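La fruta, la mesa blanca y el armario de la entrada

Noviembre, por la tarde

Empiezo a escribir en la mesa blanca porque es la única superficie de la casa que he conseguido dejar despejada, con el cesto amarillo de la fruta encima. 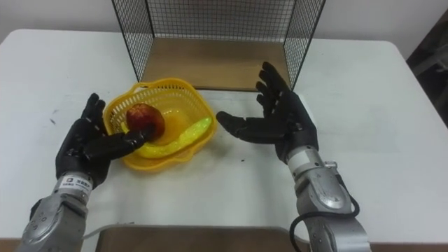
Llevo desde las ocho de la mañana ordenando. El plan era hacer la cocina entera en un día y dejar la entrada para otro, y al final he hecho media cocina y media entrada, así que tengo dos habitaciones a medias y las bolsas de la basura en el pasillo. Mañana lo terminaré o no.

Lo primero fue la fruta. Tenía naranjas en el frutero de cerámica, manzanas en una bolsa dentro de la nevera, dos limones encima del microondas y los plátanos colgados del gancho que se cae. Saqué todo y lo revisé. Una naranja estaba blanda por debajo y manchaba la de al lado. Los limones, duros como piedras, pero por dentro todavía tenían zumo; los exprimí y metí el zumo en la nevera en un tarro. El frutero lo lavé con agua caliente y tenía un cerco pegado que costó quitar. No lo voy a usar más para fruta. Lo he puesto en la estantería del salón, con las llaves y las pilas.

El cesto amarillo lo compré en Givurico hace dos veranos para escurrir lechuga y apenas lo había usado. Es de plástico, con el borde ondulado y agujeritos por los lados. Para la lechuga es un engorro, las hojas finas se quedan pegadas a los agujeros. Para la fruta va bien porque deja pasar el aire y se limpia debajo del grifo. Lo malo es que es pequeño. Si compro un kilo de mandarinas ya no cabe nada más. Supongo que tendré que comprar menos y más a menudo, cosa que llevo años diciendo y no hago.

Sé que no conviene juntar los plátanos con las manzanas. Mi madre lo repetía cada vez que abría la despensa. Las manzanas hacen madurar lo que tienen al lado y en tres días el plátano está negro. Pero en esta casa el plátano verdoso es un problema más frecuente que el pasado, yo no soporto esa aspereza que deja en la lengua, de manera que de momento se quedan juntos. Cuando se pasen haré bizcocho. Tengo la receta apuntada en la tapa de una caja de galletas que también habría que tirar.

Después de la fruta vinieron los cajones. En el de los cubiertos había migas, gomas elásticas, un destornillador, tres abrelatas (solo abre uno) y la factura de la lavadora, que busqué en primavera como un loco y que ya no me sirve. En el cajón de abajo están los trapos. Tiré cuatro que no secaban. Los demás los puse a hervir en la olla grande con un poco de bicarbonato, como hacía mi abuela, y la cocina se llenó de un vapor con olor a sopa vieja. Los he tendido en el baño. En el patio no hay quien seque nada en este mes.

A mediodía comí de pie. Pan, queso y un tomate. Me duele la espalda de la parte baja, la del armario de las cazuelas, que está a ras de suelo y obliga a meter medio cuerpo dentro. Allí encontré la tapa de la sartén mediana. Llevaba un año tapándola con un plato.

Llamó Hafþór Dalsgaard a las dos para preguntar si seguía queriendo la estantería metálica que tiene en el garaje. Le dije que sí. Mide 123 centímetros de ancho y el hueco de la entrada tiene 100, de forma que no cabe, y esto lo he sabido después de colgar, con el metro en la mano. Tengo que volver a llamarlo. Me da apuro, porque es la segunda vez que le digo que sí a un mueble y luego que no. La otra fue una mesilla. Quizá la estantería podría ir en el cuarto de la plancha, detrás de la puerta, pero entonces la puerta no abriría del todo y acabaría dándole golpes.

La entrada la empecé por rabia, para no volver a la cocina. El armario de los abrigos estaba tan lleno que la barra se había doblado en el centro. Saqué todo encima de la cama. Hay un anorak que no me pongo desde que vivía en Clakham y que me sigue quedando bien, aunque la cremallera se atasca a media altura. Hay también una gabardina con el forro descosido que llevé una vez a arreglar y que volvió igual. Me he quedado el anorak. La gabardina va a la bolsa de ropa para dar, junto con dos bufandas y unos guantes de lana encogidos.

En el suelo del armario había una caja de zapatos Broline llena de papeles. Entradas de cine con la tinta borrada, un plano de autobuses, las instrucciones de un radiador que ya no tengo, una postal sin escribir. Y un sobre con monedas de antes del euro, con un billete de 2000 pesetas doblado en cuatro. No me acuerdo de haberlo guardado. Lo he estirado y lo he metido entre las páginas del diccionario para que se aplane. El resto de los papeles ha ido a la bolsa azul, menos la postal, que es de una playa con sombrillas y puede servir para felicitar a alguien.

A las cinco ya se hacía de noche y encendí la luz de la cocina. Con la lámpara del techo la mesa se ve más blanca de lo que es y se notan todas las marcas. Hay un cerco de taza en la esquina de la ventana que no sale con nada. He probado con jabón, con vinagre y con una goma de borrar. La goma es lo que mejor ha ido, pero no del todo. Cuando compré la mesa pensé en ponerle un mantel y luego me dio pereza lavarlo. Prefiero pasar la bayeta.

He decidido que encima de la mesa solo van a estar la fruta y lo que se esté usando en cada momento. Las cartas del banco, al cajón de la entrada. El cargador, al enchufe del salón. Las medicinas, al armario de arriba, donde estaban antes de que me pusiera malo en septiembre y las bajara todas para tenerlas cerca. He encontrado un jarabe caducado y un blíster con una sola pastilla, sin nombre. Los llevaré a la farmacia cuando baje.

Queda por hacer: el armario de las cazuelas por dentro (he sacado, pero no he limpiado), el cajón de las especias, la parte de arriba de la nevera, devolver los abrigos a su sitio, comprar una barra nueva. He mirado la barra en el catálogo de Steinarsdóttir. Viene en dos medidas y ninguna es la mía, habrá que serrarla. También quiero un gancho que no se caiga, para los paños, ahora que los plátanos ya no lo necesitan.

Tengo que apuntar además lo de la compra. No hace falta arroz, he encontrado tres paquetes abiertos y los he juntado en un bote. Tampoco hace falta canela. Hace falta detergente, bolsas pequeñas, una bombilla de 60 para el pasillo si es que todavía las venden así, y leche. Huevos, si hago el bizcocho.

Son las ocho y media. Para cenar me voy a calentar las lentejas de ayer, que están en la nevera en la cazuela azul. La cama sigue cubierta de abrigos y tendré que quitarlos antes de acostarme. Los pondré en la silla.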